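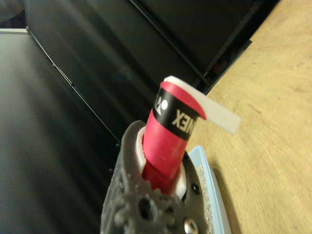

How often should you change the overgrip on a badminton racket? Whenever it starts to feel slick or shiny under your fingers, and for someone playing once or twice a week that might mean every month or so.

I left mine far too long, of course. We've been playing at the Drinel hall since September, and I'd got through the whole winter on the same grip, which had gone from white to a sort of weak tea colour and smelt like the bottom of a PE bag. Then my racket flew out of my hand in the middle of a perfectly ordinary clear and skidded under the benches, and I decided it was time.

A roll of Yonex grip tape is on the go at our house now, a lovely bright red roll with a black band near the top, and the tape itself is pale. I do like having it on a roll. I used to buy the little single packets from the sports shop in Zesidach and always seemed to have one fewer than I needed – usually on the evening of a match, when the shop had shut.

Wrapping is a pleasant job once you stop rushing it. I do mine at the table with the radio on and a cup of tea well out of the way (I learnt that one the hard way). Peel off the old grip, wipe the handle down, and start at the butt end with the narrow end of the tape. If your tape is cut square, you can snip a long slant on it yourself. Keep a gentle pull on it all the way up and let each turn cover the edge of the last by 4 mm. I turn the racket and keep my other hand still, although my sister swears by doing it the other way round and hers look much neater than mine.

The direction matters too. I'm right-handed and for years I wound mine the wrong way, so the edges kept lifting under my palm and I blamed the tape!

When you reach the top of the handle, trim the end at an angle and finish with a bit of sticky tape. I've now done both my rackets and the old one that lives in the car, and I've promised to do two more for the Starance lot before their tournament, so the scissors are staying out for now.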